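# Does a robot really learn by watching?

The sign at the Wovico open day in February 2018 said "Robots that learn like you do!" Our class had 25 kids and a lot of doubts.

Muchen Gu, who works there, showed us how the lessons go. A person holds a gripper in each hand. A gripper is a claw for picking things up. The person does a small job at a table, and the computer saves how the claws move. Later, a robot tries to copy it.
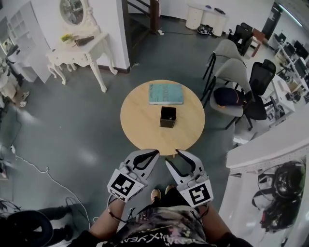
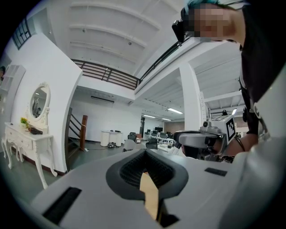 *First picture: two grippers held over a book and a small box on the round table. Second picture: a gripper seen up close, with another one across the room.*

Is that learning like you do? Not quite. You can watch your aunt close a box once and then try it yourself. Muchen said one job can take 78 tries by a person before the robot gets a turn.

Tianyou Cao from our class asked what happens if you swap the box for a bigger one. "Sometimes it gets stuck," Muchen said. We liked that answer better than the sign.

If you go to a robot show, ask how many times it failed. Then ask to see it with something new.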